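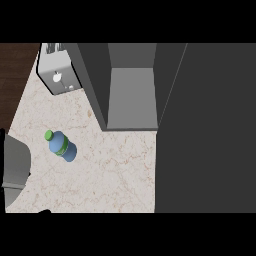
Cyril Tunstall wrote to us after the first weeks with the Fetiria cell that his people stopped asking when the robot will finish and started asking who is allowed to stop it. We put his remark at the start of this section, as the steps below give the answer for every shift.

4.3 Preparing the pantry counter for shared work

The Fetiria cell clears and sorts items on the pantry counter of your workplace. Before it runs on the real counter, the task must be played through one time in the Kustitz simulator. The person who normally does this work by hand must be present for both.

1. Open the Kustitz simulator and load the counter task. Choose the top view.

2. Check that the bottle lies on its side on the marble surface, with the green cap visible. If the bottle stands upright, press Reset and load the task again.

3. Compare the position of the white appliance and of the gray cabinet with your own counter. If your furniture is placed differently, correct the layout file first (see 4.2).

4. Set the arm speed to 30 percent. Do not change this value during the first 200 runs.

5. Start the run. The operator watches the complete movement and says where he or she would do it in another way. Write these remarks into the shift book.

6. Repeat the run on the real counter with an empty bottle.

Note: The remarks in step 5 are not a formality. At the Goicoechea site the kitchen staff asked that bottles are always put down with the label to the front, and the task was changed accordingly.

CAUTION: Keep a free distance of 600 mm between the counter and any person while the arm is moving. The appliance must be unplugged before the first real run.

4.4 Who does what after the change

The cell takes over the clearing of bottles. It does not take over the cleaning of the surface, the filling of the cabinet or the decision what is thrown away. These tasks stay with the staff, and the time for them must be planned in the shift.

1. Name one person per shift who holds the release key.

2. Explain to all staff that everybody may press the stop button, also without a reason. Only the key holder may start again.

3. After a stop, the key holder enters code 58 on the Fikiner panel and writes a short line in the shift book.

Note: Do not use the run times of the cell to measure the people who work beside it. The log file contains no names and must be kept so.

If the panel does not accept the code, go to section 7.1.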